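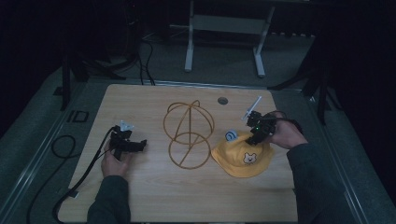 A lampshade looks difficult to cover, but the work is mostly measuring and patience. In this tutorial I explain how to make a simple fabric cover for a small wire shade, the way I learned it when I moved to Momthorpe and had no money for new lamps. Before you cut any fabric, study the wire. Thin, golden-brown rods bent in curved loops, like mine on the light wooden table, need a soft cloth which follows the curve. A stiff cloth will make folds at every bend. If your frame has only straight sides, you can use almost any cotton you like.

What you need

Plain cotton or thin linen
Cotton tape for binding the wire, 10 mm wide
Sewing thread in the same colour as the fabric
Sharp needle, pins, scissors
Paper for the pattern
An LED bulb which stays cool

Please check first that the fitting for the bulb sits firmly. I don't repair electrical parts myself, and I advise you to bring the lamp to a shop if the cord is damaged. Always unplug the lamp before you take the shade off.

Step 1. Clean the wire

Wipe every wire with a damp cloth and let it dry overnight. If you find rust, rub it with fine sandpaper until the metal feels smooth. Rust will come through the fabric later as brown spots, and they don't wash out.

Step 2. Bind the wire

Wind the cotton tape around the wire at a slant, so each turn covers half of the turn before. Pull it tight. At the end, close it with 3 small stitches. It is a slow job, and my fingers were sore the first time, but you will sew the fabric to this tape, so it must not slide.

Step 3. Make the pattern

Hold the paper against one section and draw along the wire with a soft pencil. Add 2 cm on all sides. For the fabric, turn the pattern diagonally to the threads. In this direction the cloth stretches a little.

Step 4. Pin and sew

Pin the first piece at the top, then at the bottom, then at the sides. Go around again and pull out the wrinkles. Sew with small stitches on the outside of the wire, cut away the extra fabric and continue with the next section. Cover the raw edges with a narrow ribbon.

About the fabric

I bought mine at the market in Clevholm, from the box of remnants. Light colours give the nicest glow in the evening. Dark blue was a disappointment in my hallway, I could hardly find my keys. Keep the fabric well away from the bulb on every side, and never use a bulb stronger than the label on the lamp allows.

For dusting I use a soft paint brush, from the top down.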